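How do I find out what our town council knew about the old landfill?

Posted by Dario Sorrentino
Jun 18, 2022

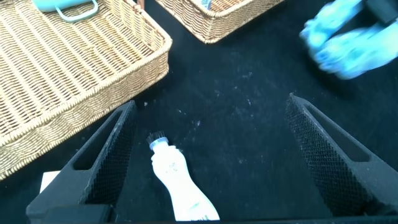
I moved to Rendau two years ago and I've gotten completely hooked on local government (my wife thinks I've lost it!). I go to nearly every council meeting now, and I love it. What got me started is the old Kallar landfill on the edge of town. The county ran an inquiry into it, and the report came out in December. It says letters about bad drainage were sent to town hall for years. Our former council president told the inquiry he never saw any of them.

Maybe he didn't! I'd just like to read the letters and the meeting minutes for myself. The report is on the county website, but it's 2,486 pages with the attachments, and the search box doesn't work on the scanned parts. Where would you start? Can a regular resident ask for council mail from that long ago, or do I need a lawyer? And is there any point in speaking at a meeting before I have the papers in hand?

Gianni Marino

Oh, I love this question! You don't need a lawyer for a records request, so go for it. I did three of them when I lived in Dhanial and got something useful every time.

Start with the report's list of attachments, which should be near the front or at the very back. Skip the body for now. Look for anything marked as correspondence and write down the date, who sent it and which office it was addressed to. That last one matters a lot, because a letter to the public works office may never have gone near the council president, and a letter addressed to "the Council" usually got listed in the agenda packet for the next meeting. If it's in a packet, every member was sent it. Whether they read it is another matter, of course.

Then write to the town clerk. Keep it narrow. My first request was for "everything on the sewer project" and I got a fee estimate that made my eyes water. The second time I asked for agenda packets and minutes from 16 named meetings and paid only for copies. Ask to look at the originals in person if you can, since that was free in my town (check the rules where you are, they vary by state). Bring a notebook! Old minutes are so much fun once you learn who everybody is. There was a man in ours who objected to every single streetlight for a decade.

One more thing: closed session minutes are often kept separately. Ask whether any from those years have been released. I wouldn't have known to ask if the clerk hadn't mentioned it, so be nice to your clerk.

As for speaking, yes, go ahead and do it now. You could simply ask the council to post the letters on the town website. It's an easy thing for them to say yes to.

moltavmont_reader

Library! Ours in Moltavmont has the local paper on microfilm and the reporter back then sat through every meeting. Way quicker than the clerk. I found 36 stories on one zoning fight in an afternoon.

Dario Sorrentino

Thank you both, this is fantastic. I found the attachment list (very back, Gianni) and there are two letters addressed straight to "the Council." I'm writing to the clerk tonight with just the meetings that came after those, and I'll try the library on my lunch break. Does anyone know if I need to give a reason on the request form? There's a box for it.

Gianni Marino

I always left that box blank and it never held anything up. Please come back and post what you find!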